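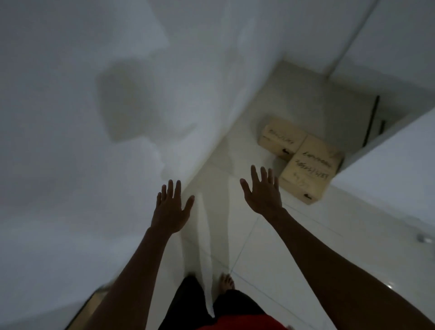 Hands clear of the boxes, white tile floor.

Gullent's Hilteo head-mounted recording kit, which supplies box-handling data for robot training, was shown at the Adska open day on January 27, 2023. Corina Voicu ran the demo. Setup took 17 minutes – too long for a kit priced at $2000.

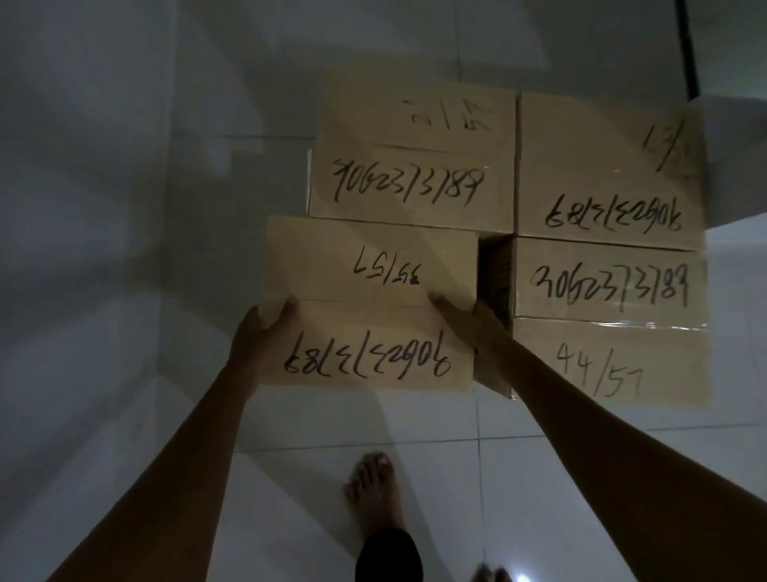 Two-handed grip on the carton marked 35/57.

Low light is handled well, and marker on cardboard stays legible at short range. Fast motion is weaker: fingers blur slightly.

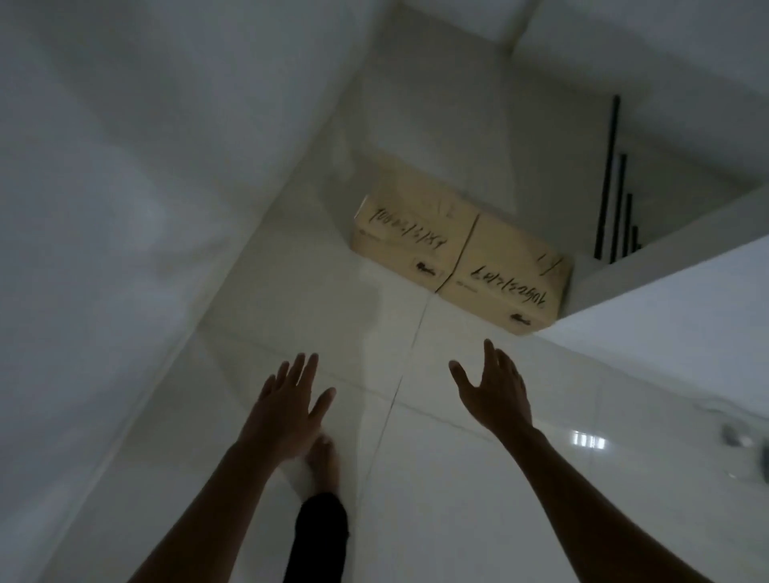 Battery life is rated at 100 minutes, which I did not test. The strap needs more padding. Good optics, slow software – three stars.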